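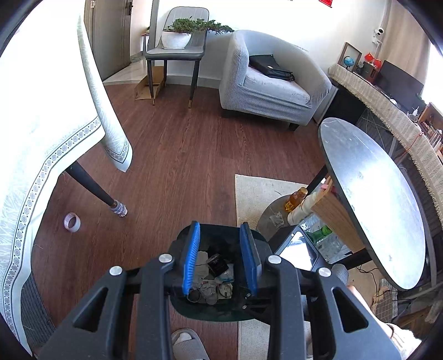
家里的垃圾桶、擦拭用品和桌布怎么打理

2012年10月25日 阅读 3872 收藏 448
整理:Orvokki Honkanen

垃圾桶有味道,多数时候问题不在垃圾,在桶底。袋子漏过一次,汤水流到桶底,干了以后结成一层黄膜,以后换多少次袋子都有味。先把桶拿到阳台或者卫生间,倒一点热水,水温手能受得住就行,太烫的水会让薄塑料桶变形。加一小勺洗洁精,用长柄刷把桶底和四个角刷一遍,泡15分钟,再刷一遍,冲净,倒扣着晾。

刷桶的刷子单独放,不要和洗碗刷挂在一起。我家的做法是在柄上缠一圈红胶带,谁拿起来都知道是干什么用的。

晾桶这一步不要省。桶里带着水就套袋子,袋子和桶壁粘在一起,里面闷着,第二天又有味。天气潮的时候,晾不干就用旧毛巾擦一把。

桶底可以垫一张旧报纸,或者撒一层小苏打,每次换袋子看一眼,湿了就换。猫砂也能用,但是不要撒太多,结块以后很难倒出来。有人往桶底滴精油,我试过,味道混在一起更难闻,后来没有再弄。

顽固的黄膜用白醋泡。一份醋兑一份水,倒到没过黄膜的高度,放一晚上,早上用刷子刷。如果前面用过漂白水,一定要先冲干净再用醋,两样混在一起会放出有毒的气体。漂白水也不能和含氨的清洁剂混用。这一条在厨房、卫生间都适用,瓶子背面一般都写着,字很小。

垃圾袋

买垃圾袋先量桶。量桶口的周长,除以二,就是袋子平铺时最少要的宽度,再加几厘米富余好翻边。高度量桶身高度加上桶底宽度的一半,再加翻边。方桶圆桶都这样量。很多人袋子老往下掉,就是买窄了或者买短了,拿夹子夹、拿皮筋箍都是补救。

袋子套进去以后鼓起来,贴不到底,是因为里面的空气出不去。手伸进去沿着桶壁往下压一圈就行。塑料桶也可以在靠近桶口的地方钻两个小孔,孔在翻边下面,外面看不见。钻孔之前在里面垫一块木头,钻头转慢一点,桶壁不容易裂。孔钻好以后用砂纸把毛边磨掉,不然会划破袋子。

备用袋子可以整卷放在桶底,换的时候顺手就能拿。前提是桶底是干的。桶底容易湿的人家,还是挂在水槽柜门里面比较好,用一根粗铁丝弯个挂钩,把袋子卷穿进去,跟卷纸架一样。

书房和卧室的小桶不用每次换袋子。里面多半是纸、包装和小盒子,干的,倒进大桶,袋子留着接着用。擤过鼻涕的纸例外,感冒的时候天天换。

小纸盒扔之前压扁。一个没压的药盒占的地方,压扁以后能放好几个。纸盒如果是干净的,本来也该单独收,和旧报纸放一处。塑料包装纸上沾了油就当普通垃圾,洗它费的水不值得。

电池、灯管、过期药不要进普通垃圾桶。家里找个带盖的小罐子专门装旧电池,两极用胶带贴住再放进去,满了送到回收点。碎玻璃用几层报纸包好,外面缠胶带,写上“玻璃”两个字。收垃圾的人手伸进去,是看不见里面有什么的。

厨余

厨余水多,是漏袋子的主要原因。水槽边放一个沥水篮,菜叶果皮先在里面沥一阵再扔。茶叶渣、咖啡渣也一样,挤一挤。西瓜皮切成小块,整块的边角会把袋子戳破。

鱼骨、虾壳在夏天放不过夜。晚上不方便下楼的,用小袋子扎紧放冰箱冷冻室,第二天出门带走。要记得带。Halima Tijani来信讲过,她家冷冻室里的一包虾壳从12月放到了开春,最后是除霜的时候才翻出来。她现在把写着“虾壳”的纸条贴在门把手上。

废油不要倒进下水道。少量的油用旧报纸吸掉,多的等凉透,灌进空瓶子,拧紧了再扔。当地有收废油的就送过去。

厨房纸

厨房纸买回来,外面的塑料包装先别急着拆。放在水槽柜里的,下面受潮,纸吸了水汽就鼓,边上起皱,用起来一扯就断。包装留着能挡一挡。用一卷拆一卷,其余的放在高处的柜子里,远离灶台和热水管。
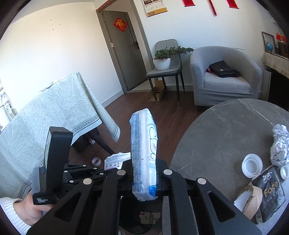
带着塑料包装的一卷厨房纸,后面是铺了桌布的桌子。

囤货多的人家,可以拿记号笔在包装上写购买的月份,先买的放前面。纸放久了不会坏,但是会吸味,和洗衣粉放在一个柜子里半年,擦嘴都是洗衣粉味。和香料放在一起也一样。

拆的时候从一头沿着圈划开,塑料套不撕破,像袖子一样褪下来。这个套子可以再用一次,套在用了一半的卷纸上,带去野餐或者放车里,不容易沾灰。

第一张纸总是粘着的,硬撕会把外面好几层撕烂。找到接缝以后用指甲顺着胶线慢慢推,或者拿餐刀背挑一下。挑坏了也不要紧,那几张留着擦灶台。

没有纸架的,找一根粗细合适的圆木棍,固定在一块重一点的木板中间就成了。木板要够沉,不然一只手扯纸的时候架子跟着跑。底下贴几块防滑垫。棍子从木板背面用一颗长螺丝拧进去,先打引孔,棍子才不会裂。棍子要比纸卷高出一截,换纸的时候好抓。木头面上刷一层清漆,水溅上去擦得掉。

哪些事用纸,哪些事用布,家里最好有个规矩。我们家是这样分的。生肉的血水、地上的油、宠物吐的东西,用纸,用完就扔。桌面的水、碗碟、水槽边,用布。玻璃用旧报纸或者超细纤维布,厨房纸擦玻璃会掉毛,便宜的尤其厉害。

煎炸的东西放在纸上吸油,时间不要太长,面衣会回潮变软。更好的办法是先放在架子上沥,上桌之前再用纸按一下。

洗好的生菜、香菜用厨房纸松松地包一层,放进保鲜盒,纸潮了就换,比直接放袋子里能多放几天。蘑菇也这样,但是蘑菇不要先洗。切开的姜用纸包住切口,放冰箱门上。

厨房纸不要冲马桶。它和卫生纸不一样,湿了不散,会堵在弯管里。疏通一次的钱够买很多卷纸。

抹布

抹布每天换。这句话说了很多年,真正做到的不多,难处在于没有那么多抹布。旧的纯棉T恤剪开就是很好的抹布,沿着侧缝剪,袖子领口不要,一件能出好几块。边不用锁,棉针织布剪了不怎么脱线,卷一点边不影响用。旧毛巾厚,干得慢,适合擦地不适合擦桌子。

用过的抹布不要团着放。搓干净,拧干,摊开晾。攒几块一起煮,大锅水开以后煮上几分钟,关火放凉再捞。锅要专用。不想煮的就放洗衣机高温挡,和毛巾一起洗,不要加柔顺剂,加了以后不吸水。超细纤维布不能煮,也不要和棉布一起洗,它会把棉絮全粘在身上。

海绵到了用力一挤就碎、或者洗过还有味的时候就该扔。剪掉一个角表示降级,拿去刷水池;剪掉两个角的刷鞋,再往后就扔。

桌布

桌布换下来先抖,到外面抖,面包渣进了洗衣机会堵滤网。抖完对着光看一遍,有污渍的地方先单独处理,不要指望洗衣机一次洗掉。

油渍:滴洗洁精,用手指从外往里揉,放一会儿,温水冲。
茶渍咖啡渍:新的用凉水从背面冲,旧的用氧系漂白粉泡,时间看包装说明。
红酒:先用纸吸,不要擦,一擦就开。撒盐可以应急,回头还是要洗。
蜡油:冷冻室放硬,用卡片刮掉大块,剩下的上下各垫一张吸水纸,用低温熨斗烫,纸脏了就换地方。
血迹、蛋液:只能用凉水,热水一烫就定在上面了。
咖喱:洗过以后还有黄印的,晒太阳。晒一两天会淡很多,深色布别晒太久。

印花的、带深色边的桌布,第一次洗之前先试掉不掉色。找背面的一个角,沾湿,用白布压一会儿,看白布上有没有颜色。掉色的单独凉水洗,洗完马上晾,不要湿着堆在盆里,深色会印到浅色的地方。

桌布垂下来多少合适,各家看法不一样。平时吃饭用的,垂到坐下来大腿上面一点就够,太长的进出椅子会带着走,有小孩的家里更要短,小孩会扯。垂得长的桌布可以在四个角的里面缝几个小铅坠或者垫圈,开窗的时候不会被风掀起来。洗之前拆掉,所以缝的时候用几针疏线就行。

想做桌布又不想锁边,可以买够宽的布,边上折两次,用熨烫胶条粘住。Tamunoemi Ibrahim用的是Mivia的胶条,她说洗了一个冬天角上开始翘,补了几针。我自己还是用缝纫机,慢一点。

塑料面的桌布不用洗,用湿布擦。折痕用吹风机低挡吹,一边吹一边用手抹平,吹风机不要停在一个地方。收的时候卷起来,不要折。拿空的厨房纸芯几个接在一起,外面缠胶带,就是一根现成的卷芯。

木地板

木地板怕水,也怕沙子。门口放一块粗一点的垫子,进门蹭两下,能挡掉大部分沙。每天扫,用软毛扫把,或者吸尘器换成硬地面的刷头,带滚刷的头要把滚刷关掉。

拖地的布拧到不滴水,手摸上去是潮的就可以。顺着木纹拖,拖过去的水印几分钟之内应该能干,干不了就是水多了。蒸汽拖把不要用,缝里进了热汽,木板会翘,漆面会发白。

水洒了马上擦。垃圾桶下面、花盆下面、冰箱前面是最容易出问题的三处,桶挪开看看有没有黑印。桶底有点潮气,天天闷着同一个地方,木头就会变黑。给桶垫一个托盘或者一块软木垫,隔几天挪一挪。黑印浅的,用细砂纸顺着木纹轻磨,再补油或者补漆;深的磨不掉,只能换板子,或者就那样放着。

椅子腿贴毛毡。买来的毛毡片背胶不牢,先用酒精把椅子腿底下擦干净,干了再贴,压一压,等一晚上再坐。毛毡里卡了沙子就成了砂纸,每季度翻过来看看,用旧牙刷刷一刷。

小划痕用颜色接近的蜡笔填。备两支,一深一浅,混着用,颜色比单用一支自然。填完用布擦掉多余的。红褐色的地板不好配色,先在柜子底下那块试。核桃仁擦划痕的办法流传很广,对很浅的白印有一点用,深的没用。

木板响,多半是两块板之间有摩擦。往缝里撒一点滑石粉,踩几下,让粉进去,剩下的擦掉。冬天暖气开了以后缝会变宽,春天又合上,这个属于正常,不要往里灌胶。

读者来信

Corrado Negri问:不锈钢的脚踏垃圾桶,盖子合不严,怎么修?
先看铰链那里有没有卡东西,多半是袋子翻边太厚顶住了盖子。把翻边往外拉平,或者换薄一点的袋子。还是合不严,拆下后面的盖子轴,擦干净,滴一点缝纫机油。踏板下面的拉杆弯了也会这样,用钳子慢慢掰直,一次掰一点。

Venla Savolainen问:白醋能不能擦木地板?
不建议。稀的醋水擦一两次看不出什么,时间长了漆面发乌。用中性的清洁剂,兑得比瓶子上写的再淡一点。大理石台面也不能用醋。

还有一位读者问厨房纸能不能放微波炉。普通白色的可以短时间盖在碗上挡油,不要离开人。印花的、回收纸浆做的不要放,回收纸里有时夹着金属屑,会打火。

关于小飞虫:桶洗干净以后如果还有,看看水槽的下水口和花盆土。杯子里放一点醋和一滴洗洁精,上面蒙保鲜膜扎几个孔,放3天换一次。水果收进冰箱或者用罩子盖上。下水口每晚倒一壶热水,塑料管的不要用滚开的。

下次写调料瓶和油瓶的清洗,有好办法的可以写信来。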